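Sewer smell in back room, only in the morning, two plumbers stumped

Posted by Rakiya Bako
Thursday, March 15, 2018

I have a small building, one story on a slab, with a storage room at the back and a half bath next to it. Since February there has been a sewer smell in there first thing in the morning. By lunch it's gone. By the next morning it's back, like a cat.

Shelves in one, floor in the other, same place: 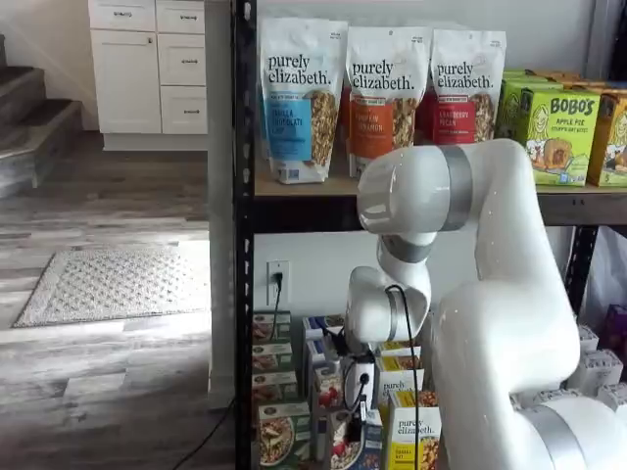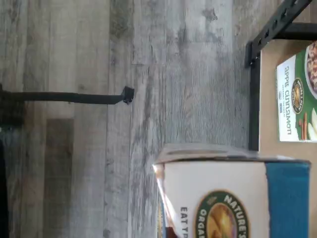
Breakfast foods on the black shelving, gray planks on the floor.

So far I have paid for two visits. The first plumber ran a camera down the main line and told me it was the cleanest pipe he'd seen all year, which was nice to hear and cost plenty. The second replaced the wax ring under the toilet, told me that would do it, and left. It did not do it. He has since stopped picking up when I call.

Things I have tried on my own: bleach down the sink, baking soda and vinegar down the sink, a candle. There's a water heater in a closet off the hallway and an old mop sink in the same closet that we don't use. The toilet gets used maybe twice a day. No gurgling, no slow drains, no backups. City sewer, not septic.

The last quote I got was $2518 to open the slab "and have a look." I would prefer to run out of other ideas first. Does anyone have one?

Kornél Lakatos

When did anybody last run water in that mop sink? You mention it like it's a coat rack, but it has a drain, and that drain has a trap, and the trap is only any use with water in it. An unused one dries out, and then you've got an open pipe to the sewer in your hallway. Bleach in the other sink won't help a bit, though I'm sure the other sink is spotless.

Pour a couple of quarts of water down it tonight. Then go looking for a floor drain, because a closet with a water heater in it very often has one, and it very often ends up under a box of Christmas decorations. Same treatment there. If you find one, follow the water with a little mineral oil. It floats on top and slows down the drying.

The morning part fits too. Everything is shut up overnight and the smell collects. Then somebody opens doors, turns on the heat and moves the air around, and by lunch you've all either aired it out or gotten used to it. I wouldn't rule out the second one.

Don't let anyone touch the slab until you've done this. I worked service calls for years and I have seen concrete cut over a dry trap. The customer was very polite about it. I wouldn't have been.

If water fixes it and then the smell comes back in a couple of days, the trap is either leaking or getting siphoned. Siphoned usually means a vent problem, and that's a roof job. Ask for a smoke test. They push smoke into the drain lines and you see where it comes out. It costs a lot less than a hole.

Sándor Szabó

its the water heater. had the same thing, rotten egg smell, anode rod. changed it and no more smell

Ilona Orbán

Rotten egg from the heater only shows up when you run the hot water, so it's easy to check. Fill a glass from the hot side, carry it outside and sniff. If the glass smells fine, Sándor's heater and your heater are leading different lives.

Otherwise I agree with Kornél, with one addition. Look for a cleanout plug. Mine was behind the toilet, painted over some years back by an artist who had also painted over the screw, and it was cracked straight across. Two plumbers had stood next to it. The plug itself cost less than parking did. If yours is cracked or loose, replace it with the same size, snug it down, and don't gorilla it.

Also, call the second plumber's office and not his cell. A wax ring that didn't fix the complaint is a conversation worth having, and the person who answers the office phone generally wants it to be a short one.

Rakiya Bako

There is a floor drain. It was under a bag of ice melt, so Kornél gets half credit for the Christmas decorations. Bone dry, and when I got down on my knees over it I very much wished I hadn't.

Water in both as of tonight, oil in the floor drain. The glass of hot water smelled like a glass of hot water. I still have to find the cleanout. I'll post again after a few mornings, and in the meantime I'm not signing anything that has the word "slab" in it.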